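I have finally sorted out the cleaning cupboard, and I'm so pleased with it that you're all getting a whole post on the subject. Sorry (not very sorry).

If you've been reading since last August you'll remember the state it was in. Every cloth we owned lived in one carrier bag on the back of the door, and whenever I wanted something for the windows I'd pull out a floor rag with half a teabag stuck to it. Things had to change!

So I emptied the lot on to the big table and started making piles. There were 64 cloths. Sixty-four, in a house with four windows at the front and a kitchen you can cross in three steps! A good few were so thin I could read through them, and those went straight in the rag bag for bike chains and paint tins. What was left got a hot wash, no softener (softener makes them smear, I learned that the slow way), and a day on the line.

Then the folding, which I love. I do thirds one way and then in half, so they stand up in a row and I can take one without the rest falling over. Pink ones are for the bathroom. Beige and green are for the kitchen and general dusting, and I've stopped pretending I'll remember any system more complicated than that.

They go in plastic tubs now. I'd been looking at some very handsome lidded baskets from Vekasmont, but a see-through bin does the job better for me – I can tell when the bathroom cloths are running low without getting up on the stool. It was 380 mm deep and my shelf is deeper, so it went in first time. I nearly cheered.

Sprays were the other half of it. I had five bottles with a dribble left in each, three of them glass cleaner. I've kept one on the go and the rest are being used up in order, oldest first. It stays with the cloths instead of under the sink, and I've wiped down more surfaces this fortnight than I did all spring. Having it within reach makes such a difference! The table itself gets a buff with a dry cloth at the end, going with the grain, and it comes up lovely.

Next up is the drawer with the batteries in it. Wish me luck.

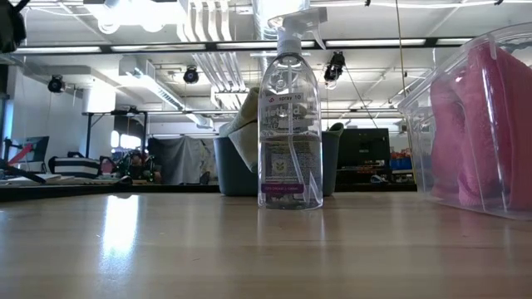
How often should cleaning cloths be washed?

After every use for bathroom and kitchen cloths, and about once a week for ones that only do dusting.

Recent posts
My Zivarora airing rack, one year on
Descaling the kettle without the smell
The Conari shelf brackets are up at last
A shoebox for every cable
Two ways to fold a fitted sheet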